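Gretham Household Robotics Project
Progress report to the Shao Fund
Prepared by Carla Twal, 2020-01-07

Open house and partner visit

Since our last report the biggest thing by far has been the open house, and I'm going to give it most of the space, because it taught us more in one afternoon than the month before it did. We had 238 people through the doors at Nistden. We had planned chairs and name tags for far fewer, and by midafternoon people were writing their names on masking tape.

The day was built around three stations. The first was the sorting bench, which you saw on your own visit. The second was a talk and question session led by Jinfeng Bai, repeated on the hour. The third was the two-arm table, where the arms handle cloth, and that was the one people kept coming back to! Cloth is hard for robots. A box keeps its shape when you pick it up, and a towel is a different object every time you touch it. Visitors got this right away, maybe because everybody has fought with a fitted sheet, and the questions were better than some we get from engineers. One girl wanted to know how the arms decide which corner is a corner. Jinfeng talked with her and her father for a good ten minutes and missed the start of his own session.

What went well

The schedule held, apart from that. Mwende Laizer ran the two-arm table all day and kept a short written log between groups, with notes on the cloth, how it was laid down, and any grip that had to be started over. We had never kept a log like that in front of an audience and I was worried it would slow things down. It gave people something to talk about while they waited, and we now have a record we can compare with our ordinary lab days.

The visitors from Zavinon stayed for two full sessions and asked to see the raw log. They are interested in the cloth work for linen rooms in small care homes. Nothing is signed, but a second meeting is planned for later in January.

What we would change

Sound was poor. From the back of the room you couldn't hear the speaker over the ventilation, and we need a microphone next time. The line for the two-arm table also ran across the doorway, so people leaving the talk had to squeeze past. Teodoro Figueroa has drawn up a new floor plan with the table at the far end.

We also changed cloths too often. Each change meant a pause for the group that was watching, and we'd rather show one cloth handled many times, slips and all.

Money

The event budget was 3,620 dollars and we stayed inside it. Around 2,000 went to printing, room setup and food. The rest covered staff hours and travel for the Zavinon group. Receipts are with your office.

Next steps

Before the end of the month we will finish comparing Mwende's log with the lab records, then send you a short note on which starting positions give the arms the most trouble. My guess is bunched cloth, but I've guessed wrong on this project before. We would also like to hold a smaller open house for local high schools, and will send a separate request for that.

Cloth handling at the two-arm table:

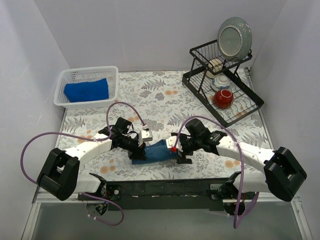
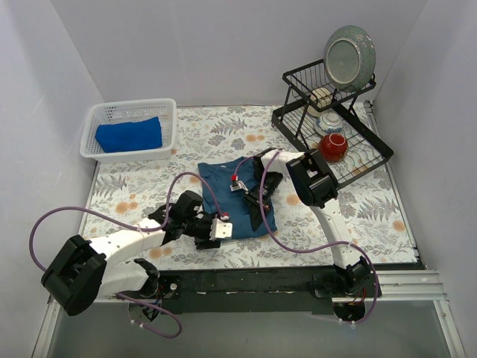
Yutong Xie read a draft of this report and asked that the school event include time for students to see the log being written, and to keep one of their own. She also thinks the groups should be much smaller, and that we should settle the microphone before we settle the date.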